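Search this diary
Type and press enter

Filed under: Work diary, Robots, Bowls

September 2026

Bowls again. Up to 138 demonstrations on the nesting task as of this evening, and I did 55 of them myself today. My right thumb is sore at the base and I have a headache from staring at rims.

Yasir Baloch took the first shift while I dealt with email, then we swapped.
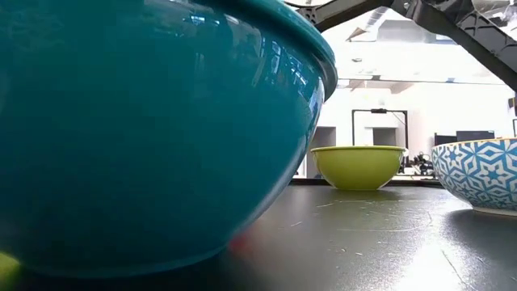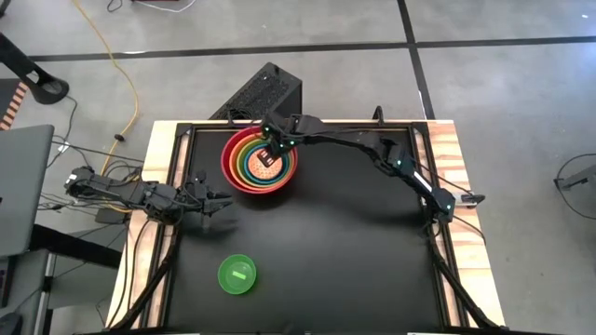 Bowls, both of them.

The trouble with nesting is the letting go. Picking a bowl up by the rim is easy once you have the angle. Carrying it over is easy if you don't hurry. Then you have to lower it inside the next one without seeing the bottom, and open the fingers without dragging the whole thing sideways. I have started coming down a little past where it looks right and backing up a hair before I open. Yasir opens first and then lifts straight up. We talked at lunch about whether it matters that we do it differently. He thinks the model will average us into something that does neither. I think a bit of variety is fine as long as each of us is consistent. We agreed to keep going as we are until we have a policy to test, then look.

Tried guiding the arm by hand for a while in the morning, with the motors slack. It feels natural at first, and I was quicker at the reach than I am on the controls. But my wrist kept getting between the arm and the bowl, and I was correcting with my shoulder in ways I couldn't repeat. Went back to remote control after 12 tries and didn't keep any of them. Noted it in the log so we don't have the same idea again in a month.

Dušan Živković called from Levetti about the schedule. They would like the kitchen tasks by the end of the quarter and he asked if the bowls could be called done. I told him no. He asked what done would look like and I didn't have a good answer, so I said I would write one down. I have written half of one. It says the robot should be able to nest a set from a start it hasn't seen, without a person moving anything in between. He will want a percentage.

He also wanted to know if we could reuse the recordings from the Aguiar job in April. I looked through a few of them after the call. The motions are clean but they are all slow, much slower than what we do now, and the bowls there always start in the same places. I don't think they help. I will tell him tomorrow.

Threw out six recordings this afternoon. In two I bumped the stack and fixed it with the other arm, and it was a decent recovery, so I went back and forth on it. Yasir wanted to keep them. His argument is that the robot will bump things too and ought to see what a person does next. I see that, but I was flustered and the fix was messy. Compromise: tomorrow we record a small batch of recoveries on purpose, with the bump done at the start so that the clip is only the fixing.

Other thing to remember - pause before the first move. I have a habit of starting as soon as the recording starts, and Yasir waits a second or two. When you play them back to back mine look like they begin in the middle. Set myself a count of one before touching the controls and managed it most of the time.

The Cirkia people sent a new version of the control software. Not installing it in the middle of a set.

Left at seven. Walked instead of taking the bus, which helped the headache. Soup for dinner. Put the bowl in the sink and noticed I was lining it up with the one already there.

To do tomorrow: finish the definition for Dušan, recovery batch, tape for the thumb, call Fitstead about the invoice.

3 comments
Share this entry (12)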